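Trundia Home Recording Guide
Section 6: Household waste tasks (bag, tie, carry, set down)

Revision date: December 19, 2024

Applies to: head-worn recording with the Mello headband, and playback on Kershaw two-arm units.

6.1 Purpose

Use this section when you record bag tasks in a lived-in home. The recordings are used to teach a two-arm robot how people close and carry a trash bag. The rules cover safety, privacy and consistency. Read Section 3 (Fitting the headband) first if you have not recorded before.

6.2 Before you start

1. Get signed consent from every adult who lives in the home. Keep the form with the session sheet.
2. Put away mail, medicine labels, bank cards, ID and family photos. Check the floor and low shelves as well as the tables.
3. Leave ordinary belongings where they are. Clothes on racks, bedding, cables and shelf items are part of a normal room, and the robot has to cope with them later.
4. Walk the route from the room to the drop point. Move anything you could trip on. The headband changes how you hold your head, and it is easy to miss a cable or a rack leg.
5. Check the bag contents. Light, dry household waste only. Do not record with glass, blades, batteries, needles, food liquids or anything hot.
6. Start the recorder and hold still for 3 seconds with both hands in view.

CAUTION: Never put your hand inside a filled bag to press the contents down. If the bag is too full to close, stop recording and split the load.

6.3 Tying the bag

1. Stand or crouch so that the bag is in front of your chest. Keep your elbows off the bed, desk or wall.
2. Gather the top with both hands. Leave some air out, but do not squeeze hard enough to stretch the plastic.
3. Twist the neck, then hold it with one hand while the other hand works the upper fold. 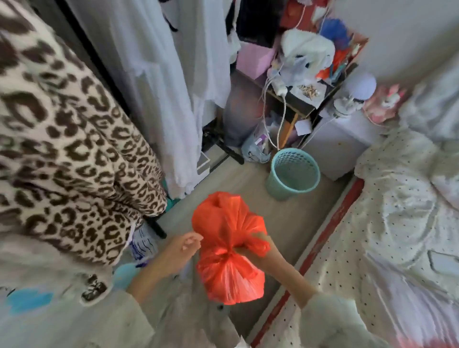
4. Pull the knot closed at your normal speed. Do not slow down for the recording. Slow, careful motion is the most common reason a take is rejected, and the robot learns the pauses along with the motion.
5. If the knot slips, tie it again without stopping. Mark the take "retry" on the session sheet. Retries are kept and labeled separately.
6. If the bag tears, say "stop," set it down and end the take. Put the torn bag inside a new one before you go on.

Note: Loose sleeves are allowed if that is what you wear at home. Push them back if they cover your fingers or the knot. Remove rings and bracelets that could catch on the plastic.

Note: Either hand may lead. Do not switch hands to match an earlier take. Write L or R on the sheet for the hand that holds the neck.

6.4 Carrying and setting down

1. Lift by the knot or the tied handles. Keep the bag clear of the floor and away from your legs.
2. Look at the bag when you pick it up, then look where you are going. Do not stare down at the bag while you walk.
3. Open doors before the take begins. Door handling is a separate task (Section 7).
4. In a room with a floor drain, keep bags off the grate.
5. Set bags against a wall or in a corner, out of the swing of the door. Leave the doorway itself clear.
6. Bring your free hand near the bag to steady it when you turn or lower it. Keep both hands in view whenever you can. 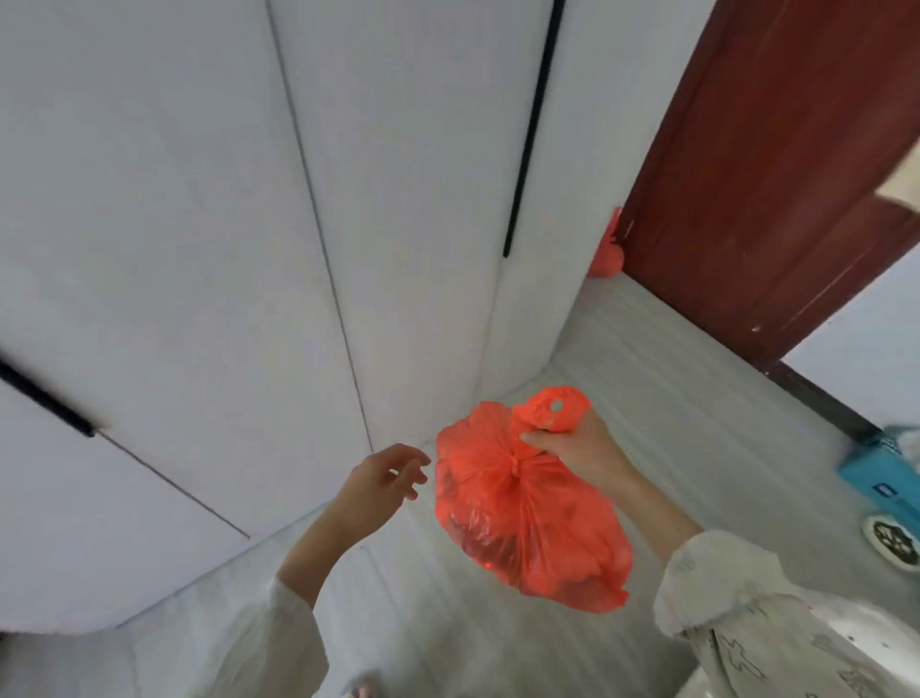
6.5 Limits for robot playback

The following limits apply whenever a Kershaw unit repeats a bag task in a home or test room.

- Stay outside the marked work area. Do not hand a bag to the unit or take one from it.
- The load must not be more than 700 grams.
- Stop the unit if the bag touches the floor during a carry, or if the plastic catches on furniture.
- Keep children and pets out of the room, with the door closed.
- One person watches and holds the stop button. That person does nothing else during the run.

CAUTION: The stop button cuts power to the arms, and the gripper may open. Keep your feet out from under the load.

6.6 After the session

1. Stop the recorder before you take off the headband.
2. Check each clip from start to end for anything listed in 6.2, step 2. Delete the whole clip if you find any. Do not blur or trim it yourself.
3. Copy the clips to the Atari folder on the project drive. Full sessions have 100 takes. Short sessions are accepted and should be marked "partial."
4. Wash your hands and wipe down the headband.
5. Take the bags out with the normal household trash. Tied bags are not reused for later takes.

Sheets from sessions recorded before July use the old hand codes. Do not correct them. Attach a copy of the code table from Appendix B.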